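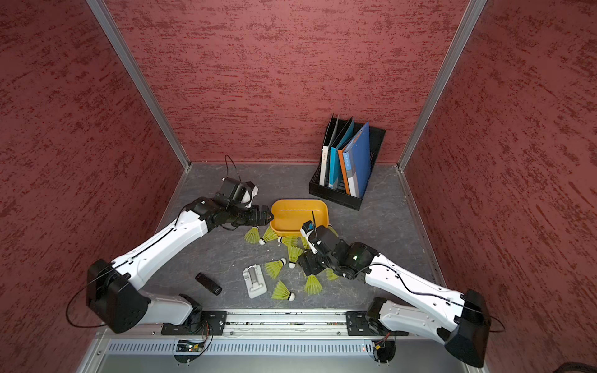
Gripper trials: a second look at the Zerthorpe fingers

The Zerthorpe flyer promises a finger that "handles anything light." We have read that line before, on other flyers, so we gave both arms a shuttlecock job and kept the score ourselves. The task is dull on purpose. Shuttlecocks go from the floor of the cell into an orange-yellow tray, with the two arms sharing the work.

Soledad Szabo set up 600 attempts, split evenly between the Zerthorpe set and our old Brunex fingers. She used the same Kaewsai controller settings for both. The sales rep thought that was unfair to the new part. Maybe so, but few customers are going to retune a cell every time they swap fingers.
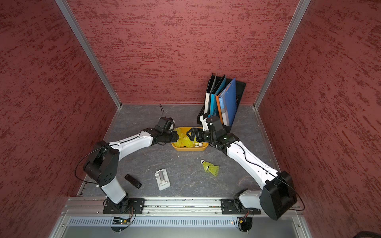

Zerthorpe came out ahead by 40 clean picks. I would hold off on cheering. Most of that lead came in the first session, when Soledad was laying the shuttlecocks out by hand, well apart. Once they were dropped in a heap the gap shrank to almost nothing, and a heap is what a real customer will have.

Plastic skirts are a nuisance for any two-finger gripper. Squeeze near the open end and the skirt folds. Go for the cork and you need a good angle, which the arm often can't get with the tray in its way.
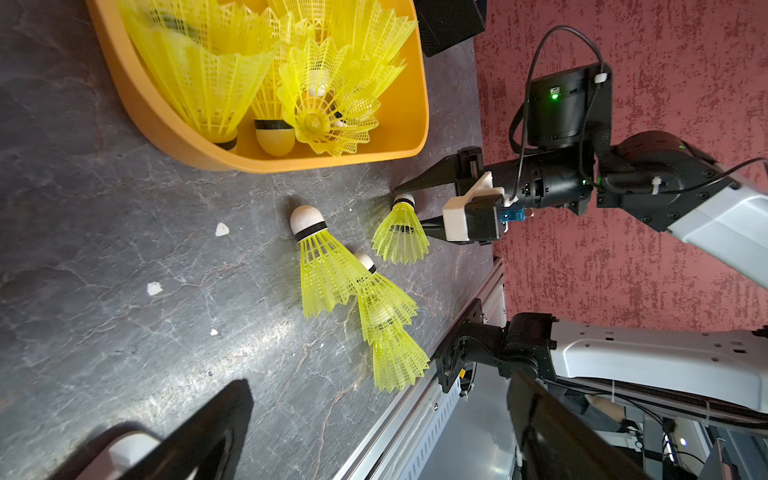 Then there are the wrist cameras. Sakari's software is supposed to choose the grasp point from the wrist view alone, and it does fine until glare on the floor lands beside a skirt. We logged those misses separately and don't blame the fingers for them. The flyer doesn't mention lighting at all.

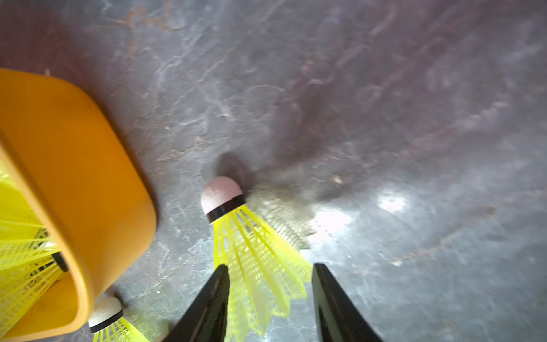
Wrist view, with one shuttlecock between the open fingers.

The price for a pair is $3,265. For that money I want to see the heap numbers improve, and I want 2 pairs run side by side long enough to show wear. Zerthorpe says a softer pad is due in July. Until we have tried it, the Brunex fingers stay on the order list. Raw logs are available from Soledad if you want to argue with our scoring.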